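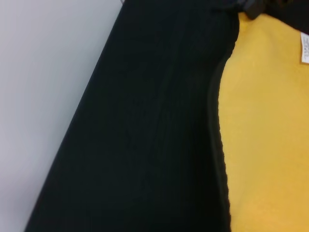 Handgelenkkamera, schwarzer Rippstrick über gelbem Stoff

Handgelenkkamera und schwarze Textilien: Kantenerkennung per Nachbarstoff?

maschenprobe schrieb:
Hallo zusammen, ich bastle ja seit Januar an meiner Wäschesortierung und hab jetzt endlich mal ein Ergebnis, das ich zeigen mag. Es geht um das alte Leidwesen: schwarzer Strick. Die Rippen sieht man im Bild ja noch so halbwegs, aber das Schwarz schluckt so viel Licht, dass mein Segmentierer mitten in der Fläche alles Mögliche findet, nur keine Struktur. Tiefe könnt ihr bei dem Material sowieso vergessen.

Meine Idee war deshalb, den Strick selbst komplett zu ignorieren und nur die Übergänge zu bewerten. Links gegen die helle Unterlage ist das ein Geschenk, schnurgerade Kante, da könnte ich mit dem Lineal ran. Rechts gegen den gelben Stoff wird es interessant: Da liegt der dicke Rand vom Strick drauf, der ist wellig, und die Fusseln vom Gelb greifen richtig in die Maschen rein. Genau diese Unruhe nehme ich als Merkmal. Gerade Kante = Finger weg, wellig und verdickt = Kandidat für einen Saum, da wird gegriffen.

Gemessen hab ich 119 Griffe, alle mit schwarzem Strick auf irgendwas Buntem. Mit der alten Methode (Kontur der ganzen Fläche, Greifpunkt am äußersten Eck) saßen 40 am Saum. Mit der Kantenrauheit waren es 51. Ich hab mich gefreut wie ein Schnitzel, sag ich euch! Würde gern wissen, was ihr davon haltet, bevor ich noch mehr Abende reinstecke.

Gosiseck_Fan schrieb:
Schönes Ding, aber eine Frage zu den Zahlen: 119 Griffe insgesamt oder 119 pro Methode? Falls insgesamt, wie hast du die aufgeteilt?

maschenprobe schrieb:
Pro Methode, sorry, das war schlampig formuliert. Also zweimal 119, gleiche Teile, gleiche Unterlage. Die Lage der Stoffe war jedes Mal neu hingeworfen, also nicht identisch.

Gosiseck_Fan schrieb:
Dann bin ich ehrlich gesagt skeptisch. 40 gegen 51 bei 119 ist kein großer Abstand, wenn jeder Wurf anders fällt. Ich hab es eben mal überschlagen, das kann dir mit etwas Pech auch der Zufall hinlegen. Ich würd die Lagen wenigstens paaren: hinwerfen, Bild machen, beide Methoden auf demselben Bild rechnen lassen und dann von Hand bewerten, welcher Greifpunkt auf dem Saum sitzt. Kostet dich keinen einzigen Griff extra.

Nhung Lại schrieb:
+1 fürs Paaren. Wir haben bei Wadness mal was Ähnliches mit Handtüchern gemacht und uns monatelang über einen Effekt gefreut, der nur daran lag, dass am zweiten Tag jemand anderes geworfen hat. Kein Witz, der Kollege wirft flacher.

Was mich mehr beschäftigt: Deine Rauheit misst doch zwei Dinge gleichzeitig. Einmal die Maschen vom Rand, einmal die Fasern vom Gelb. Das gelbe Zeug sieht für mich nach Frottee oder Fleece aus, das franst optisch immer aus, egal was draufliegt. Leg mal ein glattes schwarzes Bettlaken auf denselben Stoff. Wenn dein Verfahren da auch „Saum!“ schreit, dann hast du einen Frotteedetektor gebaut :)

maschenprobe schrieb:
Autsch. Ja. Das Laken probier ich. Den Verdacht hatte ich irgendwo im Hinterkopf und hab ihn da schön sitzen lassen.

drehteller schrieb:
Ich versteh den ganzen Aufwand nicht. Häng eine Streiflichtlampe seitlich hin und fertig, dann siehst du jede Rippe. Euer Licht da ist total flach, auf der hellen Fläche ist ja kein einziger kräftiger Schatten. Bei Schwarz muss man eben beleuchten, das ist ein Optikproblem und kein Softwareproblem. Bei uns an der Bezerra läuft das so seit Jahren.

Odette Hoarau schrieb:
@drehteller: Das stimmt für eine feste Kamera. Die hier sitzt am Handgelenk und fährt mit, da kommt dein Streiflicht bei jeder Pose aus einer anderen Richtung, und der eigene Arm wirft auch noch Schatten rein. Ich hab genau das versucht und hatte hinterher mehr falsche Kanten als vorher. Ein Ring direkt an der Kamera ging etwas besser, machte mir aber auf glänzenden Stellen Flecken. Bei diffusem Licht weiß man wenigstens, was man hat.

drehteller schrieb:
Dann halt zwei Lampen und abwechselnd blitzen. Man kann sich auch anstellen.

Odette Hoarau schrieb:
Kann man, wenn der Stoff zwischen den beiden Bildern stillhält und der Arm auch. Bei mir tat er das nicht immer. Aber gut, wenn du einen Aufbau hast, zeig doch mal Bilder mit bewegter Kamera, würde mich wirklich interessieren.

Annick Dufour schrieb:
Ich misch mich mal wegen was anderem ein: Oben rechts im Bild, überm Gelb, ist so ein dunkler unscharfer Bereich. Gehört der zum selben Teil? Für mich könnte das eine zusammengeschobene Falte sein, aber wetten würd ich nicht. Wie geht dein Verfahren damit um? Unscharf heißt ja glatte Kontur, also Finger weg, obwohl da vielleicht ein wunderbarer Saum liegt.

Und das weiße Etikett am Rand vom Gelb, filterst du das raus? Bei mir war sowas immer der stärkste Kontrast im ganzen Bild und hat alles andere erschlagen.

maschenprobe schrieb:
Beides gute Punkte. Etikett: ja, wird gefiltert, alles was klein, hell und rechteckig ist, fliegt vor der Kantensuche raus. Lesen will ich da nichts, die Schrift ist in der Auflösung eh Matsch.

Der unscharfe Bereich ist tatsächlich ein Loch in der Methode. Ich rechne die Schärfe zurzeit gar nicht mit ein. Man müsste wohl sagen: unscharf = weiß nicht, und dann erst näher ranfahren. Im Moment sagt er halt „glatt“ und ist sich dabei auch noch total sicher, der Trottel.

Annick Dufour schrieb:
Genau so würd ich's machen, drei Klassen statt zwei. Nimm lokale Gradientenbreite als Maß, das ist in zehn Zeilen erledigt. Nur auf die Kompression aufpassen! In den dunklen Stellen vom Strick sieht man bei dir schon leichte Blöckchen, und Blockkanten sind immer scharf, auch wenn der Stoff es nicht ist.

maschenprobe schrieb:
Oh Mann, die Blöckchen. Der Stream kommt komprimiert vom Arm runter, ich hab das nie hinterfragt. Mal schauen, ob ich die Rohbilder direkt abgreifen kann, bei der Drunwood-Karte soll das ja irgendwie gehen.

Gosiseck_Fan schrieb:
Geht, aber die Bildrate bricht ein. Für Standbilder vorm Griff reicht es locker.

maschenprobe schrieb:
So, Zwischenstand. Glattes schwarzes Laken auf dem gelben Stoff, 3 Lagen, und in zweien davon ruft er „Saum“, wo weit und breit keiner ist. Nhung hatte also recht, ein Stück weit zumindest. Ich werd jetzt die Dicke vom Rand stärker gewichten, im Bild hat der Wulst ja auf der Innenseite so einen ganz schwachen grauen Schimmer, und den hat das Laken an der Stelle nicht. Ob der in den Rohbildern besser rauskommt, keine Ahnung, hoffe ich einfach mal.

Nhung Lại schrieb:
Der Schimmer ist eine gute Spur, finde ich viel spannender als die Rauheit! Würd den aber auch mal gegen was anderes als Gelb testen. Und Gosisecks Paarvergleich bitte nicht vergessen, sonst diskutieren wir in vier Wochen wieder über elf Griffe.

drehteller schrieb:
Der Schimmer wäre mit Streiflicht übrigens doppelt so hell. Ich mein ja nur.

maschenprobe schrieb:
@drehteller: Ist ja gut, ich leih mir eine Lampe. Den Paarvergleich mach ich zuerst, und zwar mit Rohbildern. Ich meld mich hier, wenn die Zahlen da sind.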